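Grout lines gone dark on pale grey floor tiles – how do I get them back?

Posted by Imani Van Dusen in Floors and Tiles
Viewed 1,553 times

We moved into a flat in Betley in August and the whole kitchen is big square pale grey tiles, slightly glossy. I like them, but the thin lines of grout between them are really dark and I can't tell if that's the colour or years of mopping. I've tried washing-up liquid and an old toothbrush and got nowhere, apart from sore knees. Is it worth carrying on or should I leave it alone?

Leopold Oberholzer
Steam mop. Did mine in an afternoon.

Haf Howells
I'd go easy with the steam until you know what state the grout's in, Imani. Mine started crumbling by the back door after I got carried away with one! Have a look under the fridge or behind the kickboards first, where no one ever mops. If the grout's the same dark shade there, it was probably put in that colour and you can put the toothbrush down. If it's lighter, mix bicarb with a splash of warm water till it's like toothpaste, leave it on the line for 18 minutes or so (I go and have a cup of tea) and then scrub along the line with a stiff nylon brush. Wipe it up with clean water and change the bucket often – dirty water just settles straight back into the joints. And please don't use vinegar, it eats away at grout over time.

Damian Rainer
Agree with Haf about checking behind the kickboards. We did that and found ours was dark grey from day one, after I'd spent a whole weekend scrubbing. I've come round to it now, to be fair. Dark lines on a pale floor look quite smart and they don't show every tea drip the way white ones did in our last place.

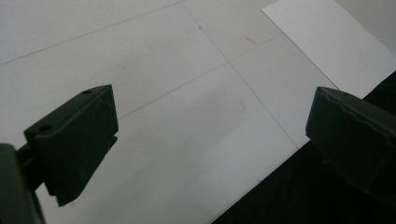 The tiles themselves only need a damp microfibre mop and a tiny bit of floor cleaner. Too much and you get smeary patches when the sun comes in, so I go over mine again with plain water and dry it off with an old towel under my foot.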